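# Clear faceted cap, eight-sided rim

Small parts shelf, Rallmont shop - restocked in November 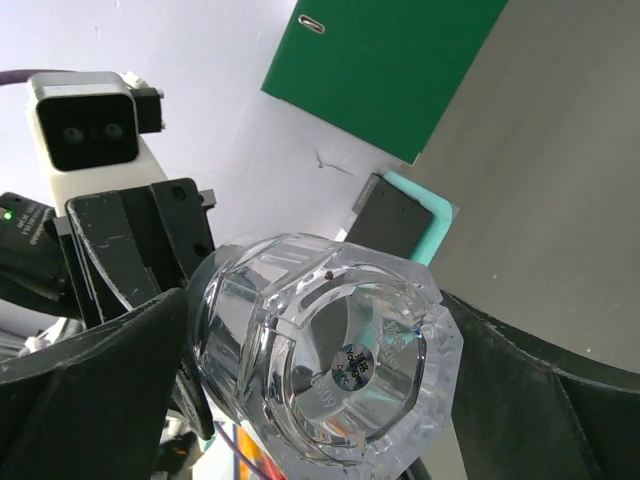 *The clear cap with its silver "Voyager" label, "PC" marked near the bottom.*

I have a soft spot for these! It's a see-through plastic piece with an octagonal rim and ribbed sides that throw the light all over the place (I keep one on the windowsill by the register for exactly that reason). The round silver label sits right in the middle of the face, and if you tilt the thing you can pick out lettering molded into the plastic, with a faint "609" in there too.

We got 187 of them in a mixed crate from Gosesus, and 140 are left as I type this. I sell them loose, no box, no instructions. People ask me what they fit, and my answer is to measure your jar or bottle first and then come see me - I'm happy to let you try one at the counter before you buy.

**Price:** $2 each, or 5 for $8

**Condition:** unused old stock. Expect the odd speck or light mark on the clear parts, and please don't ask me to hand-pick spotless ones out of the crate, I tried that once and lost a whole afternoon.

**Cleaning:** lukewarm water, a drop of dish soap, soft cloth. Skip the scouring pad.

**Pickup or mail:** pickup at Rallmont or from the Endby counter. Mail orders go out in padded envelopes, and I can throw them in with anything from the Rawat jar range if you're ordering that anyway.

Returns are fine as long as the label is still on.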